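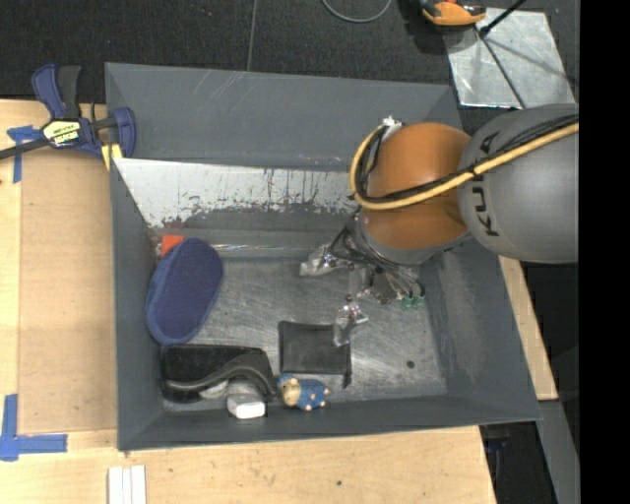
Figure 4. Mixed small goods in a gray bin with sloping walls. A dark blue item shaped like a slipper sole leans against the left wall, with a glossy black item below it.

4.2 Where items come to rest

The bins in this part of the study are used for mixed small goods that have no shelf place of their own. At the Zaslow site they hold returns, single shoes and insoles, pouches, cases, toys and whatever else comes off the Netomow sorting line without a box. Staff empty them when they are full or at the end of a shift, whichever comes first. We recorded 835 resting positions in 12 bins over the trial period. A resting position was logged once an item had been left alone for 30 seconds.

Each position was coded by zone (left, right, near, far, center) and by contact (floor only, wall only, floor and wall, or resting on another item). Two coders, Oluwaseun Akpan and Ikhsan Nugroho, worked from the same sheet. Where they disagreed, the position was talked over and the agreed code was kept. Most disagreements were over the line between center and near, and we moved that line slightly toward the near wall after the first batch. The first batch was then coded again.

Items were not spread evenly over the floor. In most bins there was a crowded side and a side with a good deal of bare floor. The bin in Figure 4 shows this pattern, with the objects mainly toward the left and the lower part of the view. A crowded side, once started, tended to stay crowded. Items added later often slid until they met something, and what they met was usually an item already lying there or the foot of a wall.

Leaning was more common than we had planned for. The coding sheet used in the pilot had no separate entry for it, and leaning items were simply entered as floor contact. We added the floor and wall code when it became clear that light, stiff, flat things often ended up propped at an angle. The dark blue item in Figure 4 was given this code. Items of this kind take up little floor but cover what is behind them. A small red-orange block shows behind the upper left end of the blue item, and a block of that size is easily missed when a bin is checked quickly from one side. We coded such items as "partly covered" whenever any part of the outline was hidden by another item.

Soft flat goods behaved differently. Pouches and cloth bags mostly lay flat on the floor and did not lean unless they had something stiff inside. They also ended up under other things more often than any other group. Hard cases with rounded corners lay on their broad side in nearly every record, and moved little when the bin was pushed or turned.

4.3 Wear on the bins

None of the bins was new. They came from the Hirnetti stock already in use at the site, and we made no attempt to clean or repaint them. Wear was noted in 34 separate places across the set, using the simple scale given in Section 3 (none, light rubbing, scratching, chipping, staining). Where a place showed more than one kind, the heaviest was entered.

Floors were scratched throughout. Walls varied more. A typical far wall had only faint light scratches on the main panel, while the strip beneath it was badly worn, with chipped spots and in one corner a reddish-brown stain. Side walls mostly had lighter rub marks. Figure 4 includes all of these.

Wear matters here for two reasons. A worn strip with a ragged edge is bright and broken up, and both coders reported that small pale items near it were harder to pick out than the same items on plain gray. There is also the question of whether rough patches hold items in place. We looked for more resting positions on or beside the worn places than elsewhere and did not find a clear difference. The bins were not matched for wear, so this should be read with care. The floor plan used by Eyvindsson in the August trial had worn and unworn bins side by side, and would be a better basis for testing the point.

4.4 Notes on coding

Thin items gave the most trouble. A thin item lying flat near the far edge of a floor can look like part of the bin, and a mark on the bin can look like a thin item. Such cases were entered as "unclear" and left out of the zone totals. The coding sheet was last changed on 2/27/18, and all positions reported in this section use that version.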